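特温社区物资整理与包装工作室 招募兼职整理员

希尔顿物业以外的读者请注意：本招募由西尔塔夫顿（Ciltavton）生活服务社发布，地点在里尔维尔（Rillville）南片的整理工作室，与任何中介机构无关。

一、我们在做什么

西尔塔夫顿生活服务社的日常工作是接收、分类、折叠、打包各类纸品和小件家居用品，再按订单送到附近的商铺、学校和居民楼。纸品占的比例最大，有宣传单、折页、节目单、菜单、包装纸，也有少量布料和收纳用品。

今年春季我们接下了特林纳维伍德（Trinevwood）社区的整年配送，该社区共有337户，每户每月一份资料包。加上原有的商铺订单，现有人手排不开，因此向社会招募兼职整理员，名额32人，分上午班和下午班。

二、岗位内容

整理员的工作在桌面上完成，主要包括以下几项。

1. 理纸。从周转箱里取出折页或宣传单，在桌面上摊开，检查折痕、破损和印刷面朝向，同款归在一起。

2. 折叠。部分单张需要按样品折成两折或三折。折线要压实，四角对齐，误差以样品袋上的标线为准。

3. 入筐。理好的纸品放进塑料筐，同一个筐里只放同一款。筐满之后在提手处挂上标签，写明款号、数量和自己的工号。

4. 配包。按照配包单，从各筐中取出相应纸品，装入资料袋。每袋的内容和顺序以当天的配包单为准，不要凭记忆装袋。

5. 卷材和布料。包装纸、布料等按尺寸卷好，竖放在规定位置。卷材不要平压在折页上，也不要靠着桌沿放。

6. 收尾。下班前清空自己的桌面，筐归位，剩余纸品退回周转箱，地面的碎纸扫净。

工作量按包计算。上午班的标准量为每人62包，下午班相同。新人前两周不计标准量，按出勤时间结算。

三、工作环境

工作室在一楼，有货梯通道和单独的洗手间。桌子是浅色木桌，高度适合站着操作，也可以申请高脚凳。室内有空调，夏季温度设在二十六度。纸品怕潮，雨天不开窗。

理纸这道工序占用的时间最长。红白两色的折叠纸品在桌上排成一行，前后互相搭着，橙色塑料筐放在这一行的后面，伸手就能够到。筐的前沿是下凹的弧形，侧面有镂空的提手。

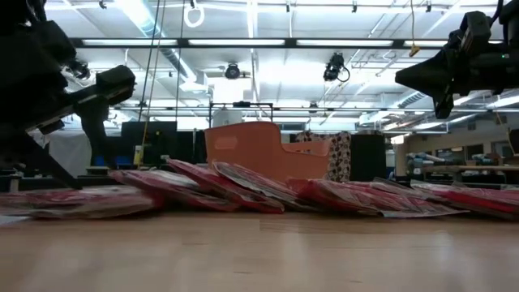

四、招募条件

年龄在十八周岁以上，性别、学历不限。没有相关经验的可以报名，上岗前有培训。

能够连续站立或坐着工作三小时，双手活动正常，能搬动装了纸品的塑料筐。筐装满时分量不轻，搬不动的可以只装半筐，不影响结算。

能看清小号字的款号。需要戴眼镜的请自带眼镜，标签上的款号印得比较小，字母和数字容易看混。

识字，能读懂中文配包单。配包单上偶尔有外文品名，旁边都标有款号，照款号取货即可。

每周至少能出勤三个班次。只能做一两次的，请等我们节前的临时招募，届时会另发通知。

对纸粉、油墨气味过敏的，请慎重报名。折页刚从印厂送来时气味较重，我们会先放置一晚再上桌，但不能保证完全没有味道。

五、班次与报酬

上午班为八点半到十一点半，下午班为一点半到四点半。两个班次可以连上，中间的午休不计工时。工作室有微波炉和冰箱，可以自带午饭，吃饭在里间，不要在理纸的桌上吃东西或放水杯。

每个班次的基本报酬为205元，按月结算，每月上旬转入本人银行账户。超出标准量的部分另计，单价写在协议附页里，签协议时会逐项说明。

出现错装、漏装的，由本人当班返工。返工时间照常计入工时，不扣钱。同一个人连续多次出错的，会安排重新培训，或者调到理纸、入筐等不需要配包的位置。

迟到超过一刻钟的，按实际到岗时间计算。有事不能来，请在前一天下午五点以前告知，方便我们调班。

六、培训安排

录用后先参加两次培训，每次半天，均有报酬，标准与正式班次相同。

第一次培训讲纸品。内容有纸张的正反面、折法、压痕工具的使用，以及怎样判断一张折页是否可以用。轻微翘角的可以压平再用，有撕口、油污或者印面划伤的要挑出来，放进退货箱。光面纸容易留下指纹，拿的时候捏住边缘。

第二次培训讲配包。每人会拿到一份练习用的配包单，按单装完以后互相核对。核对无误即可排班，没有通过的可以再练一次。

培训期间会发一本小册子，里面是常用款号和样品照片。小册子可以带回家看，离职时交还。

七、着装和物品

穿方便活动的衣服，袖口不要太宽，以免带倒竖放的卷材。鞋子以平底为宜。长头发请扎起来。

戒指、手链和较长的指甲容易划伤光面纸，上桌前请取下首饰，指甲请修短。工作室提供棉布手套和指套，戴不戴由自己决定，深色印面较多的批次要求统一戴手套。

随身物品放在门口的储物格，格子不大，贵重物品最好不带。手机可以带在身上，接电话请离开桌边。

裁纸刀由当班组长统一发放和收回，用完不要留在桌上，也不要放进筐里。

八、报名方式

报名不收任何费用，也不收押金和服装费。

可以到工作室门口的登记台领取报名表，当场填写，也可以填好以后再送来。登记时间为每个工作日上午九点到下午四点。行动不便的，可以请家人代领表格，面谈时需要本人到场。

报名表上请写明以下内容：姓名，年龄，联系电话，可以出勤的班次，是否有过包装、印刷、图书整理或仓库方面的经历，以及需要我们照顾的身体情况。最后一项可以不填，填了只用于安排工位。

报名在三月底截止。人数提前招满的，后来的报名表会保留，有人退出时按登记先后联系。

九、面谈

收到报名表后，我们会在一周之内打电话约时间。面谈大约需要半小时，先看一遍工作室，再试着理一小叠折页，看看自己能不能适应这种活。试做的部分不计成绩，动作慢没有关系，速度上岗后会慢慢提上来，我们更看重纸面朝向和款号有没有弄错。

面谈时请带身份证原件。银行卡信息在录用后再登记，面谈时不需要提供。

十、常见情况说明

已经退休的可以报名，协议形式与其他人略有不同，面谈时会说明。

在校学生可以报名，请先确认课表，考试期间可以申请停班，最长一个月，工位保留。

夫妻或朋友一起报名的，可以申请同一个班次，但配包时不安排互相核对。

带孩子的家长请注意，工作室里没有看护孩子的地方，班次期间不能带孩子进操作区。

居住在特林纳维伍德社区的报名者，录用后可以自愿兼做本楼的资料包派送，派送费用单独结算，不想做的不影响整理员的录用。

想换班的，两个人自己商量好，再到登记台改排班表。只口头说过、没有改表的，仍按原来的班次记出勤。

协议期为六个月，到期后双方都愿意的可以续签。中途不想做了，提前一周说明即可，已经完成的班次照常结算。

西尔塔夫顿生活服务社
里尔维尔整理工作室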